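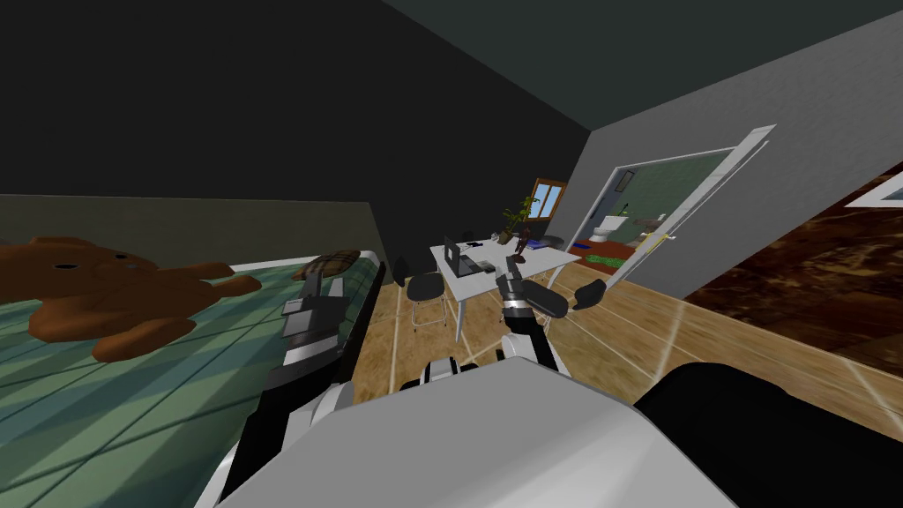
Bedroom with a small plaid pillow on the bed and a white table.

How to warm up a cold bedroom before you spend money on it

Every January the same advice comes around. Buy a smart heater, buy thermal curtains, buy a film kit, buy new windows. Some of it works. A lot of it is written by people who get a cut when you click, and very little of it asks where the cold is coming from in your particular room. I've lived in an old house in Sakudberg long enough to have tried most of it, and I have a closet shelf of things that didn't help.

The steps below go in the order I'd do them now. The first few cost nothing. Stop when the room feels all right.

Step 1. Measure the room first

Put a cheap thermometer on a nightstand or table, away from the window and out of the sun. Read it at bedtime and again when you get up. Do that for several nights and write the numbers down with the outdoor temperature beside them.

I know, it's dull. But "my room is freezing" can mean a room that really is cold, or a room at a normal temperature with a draft across your neck, or a room that's fine at ten and miserable at five in the morning. Those need different fixes. My own room turned out to be only 3 degrees colder than the hallway, which was embarrassing after all the complaining I'd done.

Don't trust the number on a space heater's display. It's measuring the air next to a heater.

Step 2. Find the drafts

Wait for a windy evening. Turn off any fan. Wet the back of your hand and move it slowly along the window frame, the baseboards, the outlets on outside walls and the bottom of the door. You'll feel a leak right away as a cold line.

Lots of guides tell you to use a candle or an incense stick. Incense does show air movement well, but keep any flame away from curtains, and I wouldn't bother with it in a bedroom when a damp hand does the same job.

Check these too:

The gap where the window sashes meet.
The attic hatch, if there's one in or near the room.
Any hole where a cable comes through the wall. Mine had been drilled for a phone line and never filled.
The trim under the windowsill, which people nearly always skip.

Step 3. Lock the windows

Yes, really. The latch on most sash windows pulls the two halves together, and a window that's closed but unlocked can leak badly along the whole width. If the latch won't catch, clean the track and try again before you decide the window is worn out.

I had a salesman from Gastis out to look at my two bedroom windows. He quoted me $1,464 for replacements and never once touched the latches. One of them had paint in it. I scraped it out with a putty knife, the window closed properly, and most of what I'd been feeling went away.

New windows may be worth having for other reasons. Ask for the expected savings in writing, in dollars per year, and see how quickly the subject changes.

Step 4. Seal what's left

For gaps that don't need to open, use paintable caulk. Clean the surface, let it dry, run a thin bead and smooth it with a wet finger. Thin is the important word. Most first tries look like cake frosting.

For parts that move, use weatherstripping. The foam kind with a sticky back is the cheapest and the quickest to fail, so expect to replace it. V-shaped vinyl or metal strips take longer to fit and hold up much better. Wipe the track with rubbing alcohol before sticking anything to it.

For the door, a rolled towel works as well as any draft stopper I've bought. It looks bad. You can decide how much that's worth to you.

Plastic window film does cut drafts, and I'll admit I expected it not to. Two cautions. The tape can pull paint off old trim, and you can't open the window until spring. Never film over a window you'd need to climb out of in a fire.

One more thing: if you have a gas or oil heater, or a fireplace, leave its air supply and vents alone, and have a working carbon monoxide alarm before you start closing gaps.

Step 5. Move the bed

Try this before you buy anything bigger than a tube of caulk. An outside wall is colder than the air in the room, and if your head is against it you'll feel it all night. Pull the bed 12 inches away from the wall, or move it to an inside wall if there's space. While you're at it, make sure it isn't sitting on top of a floor vent or pushed up against a radiator, soaking up the heat you've paid for.

The same goes for long curtains hanging over a radiator. They send the warm air straight up behind the cloth to the window. Shorten them or tuck them onto the sill.

Step 6. Be suspicious of curtains

"Thermal" on a curtain label can mean almost anything. A heavy, lined curtain that fits close to the wall and reaches the sill or the floor will help some at night. A thin one with a shiny coating, hung on a rod that sticks well out from the wall, lets room air slide behind it, chill against the glass and pour out at the bottom.

If you already own thick curtains, pin the edges to the wall for a week and check your thermometer notes. If the numbers don't move, don't buy fancier ones.

Step 7. Warm the bed before you warm the room

Heating a whole room so that one person under a blanket is comfortable is an expensive way to go about it. A hot water bottle put in half an hour before bedtime does a lot. Wrap it in a cloth cover and check the rubber for cracks each winter.

People forget about what's under them. If the mattress sits on open slats in a drafty room, put a wool blanket or a thick pad between the mattress and the sheet. I got more from that than from a second comforter.

Step 8. If you still want a heater

I bought a Stuvton panel heater for $130 on the strength of a box that promised savings of "up to" some number I won't repeat. It heats the room. It heats it about as well as the plain oil-filled radiator I already had, and the app is no use to me.

Any plug-in electric heater turns the power it draws into heat, and two with the same wattage will put out the same amount, whatever the box says about ceramic or infrared. Compare noise, tip-over shutoff and a thermostat that holds steady. Plug it straight into the wall, keep bedding well clear, and don't run it while you sleep unless the maker says you can.

Questions people send me

Does closing the door help? Sometimes. With forced air and no return vent in the room, a closed door can choke the warm air supply. Try a night each way and read the thermometer.

What about radiator foil? On an outside wall that has no insulation, a little. On an insulated wall I couldn't measure any change.

Ulla Miettinen wrote to say that I'm too hard on film kits and that hers came off clean after a few minutes with a hair dryer. I've since tried it on one window. She's right about the tape on newer paint. The old trim in the back room still peeled.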